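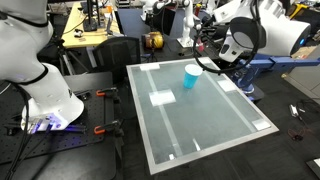 Two-arm table, Clallbridge site. Cell 2 walkdown, 2024-01-26.

Parnthorpe Packaging Services
Automation Area Inspection Checklist, with comments
Area: Cell 2 (glass table) and back desk
Type: Routine, before shift
Previous inspection: November
Rating key: OK / Fix / Watch / N/A

SECTION A. ARMS AND MOUNTING

A1. Arm base secured to breadboard. OK
Comment: Two orange-handled bar clamps fitted, one upper and one lower. Both checked by hand for tightness. The clamps were meant to be temporary. Facilities still has the request for a bolted plate, ticket 148, no date given.

A2. Arm joints and covers free of cracks or loose screws. OK

A3. Status lights readable from the operator position. Watch
Comment: Operators can see the lights but do not all agree on what the colors mean. Two people on the late shift gave different answers for purple-blue. Put a color card at the desk.

A4. Emergency stop tested, both arms. OK
Comment: Tested from the desk and from the aisle. Both arms stopped each time.

A5. Speed limit set for shared work, 1000 mm/s or lower. OK
Comment: Setting is locked with the lead's code. Keep it that way. Before it was locked, the speed was being changed between shifts and people coming on did not know what they were walking up to.

SECTION B. TABLE AND WORK SURFACE

B1. Glass panel free of chips, edge frame tight. OK

B2. Tape marks in place and not lifting. OK
Comment: Both long strips are down flat. Replace when the ends start to curl. Do not lay new tape over old.

B3. Only parts for the current job on the glass. OK
Comment: White pads and the blue cup, all part of the job. Personal drinks stay at the break counter. This has come up before.

B4. Surface cleaned at start of shift. OK
Comment: The wipe-down used to belong to the packing bench. The bench is gone and the task was never reassigned, so the first operator in has been doing it. It needs to be on the Cell 2 start card, with five minutes allowed.

SECTION C. CABLES AND FLOOR

C1. Arm cables have slack through full travel and do not snag. Watch
Comment: Check the looped cable at the tool end on the right arm again after the next tool change.

C2. Floor clear of cables and adapters. Fix
Comment: Adapter and tangled black cables on the floor on the right side, with a thin red wire next to them. Trip hazard. Raise the adapter off the floor and cover any run that crosses the walkway. Electrician to identify the red wire before it is moved.

C3. Walkway to exit clear, 12 feet. OK

SECTION D. OPERATOR STATION

D1. Chair outside arm reach while arms are powered. Fix
Comment: Black mesh chair was directly behind the glass table. Mark a chair line on the floor. Operators now sit and watch for long stretches where they used to stand and pack, and they pull the chair in close to see the tool. A better view from the desk would help more than another reminder.

D2. Back desk tidy, laptop stable. OK

D3. Break rotation posted and followed. Watch
Comment: Posted, but not followed on the late shift. Several operators said that watching is more tiring than packing was. The rotation sheet was written for the old bench and has not been updated.

D4. Operators trained on restart after a stop. Fix
Comment: Day shift complete. Late shift has two people who call the lead for every restart. They should not be left alone at the cell until signed off.

SECTION E. RECORDS

E1. Cycle count logged. OK
Comment: About 2000 since last service. Service contact is Ardeleanu.

E2. Near-miss book at station. OK
Comment: One new entry, a sleeve caught on a clamp handle. No injury. Long loose sleeves are now listed on the start card as not allowed.

E3. Job change notices given to affected staff. Watch
Comment: Former bench packers have the new duties in writing. Pay grade for cell operators is still under review at the Warton office, and people asked about it during the walkdown. Passed on to the site manager.

OPEN ITEMS
C2 floor cables: before next shift
D1 chair line: one week
D4 restart training, late shift: two weeks
Ticket 148 bolted plate: Facilities to give a date

Copy to: shift leads, Facilities, Warton office
Keep this sheet in the Cell 2 binder.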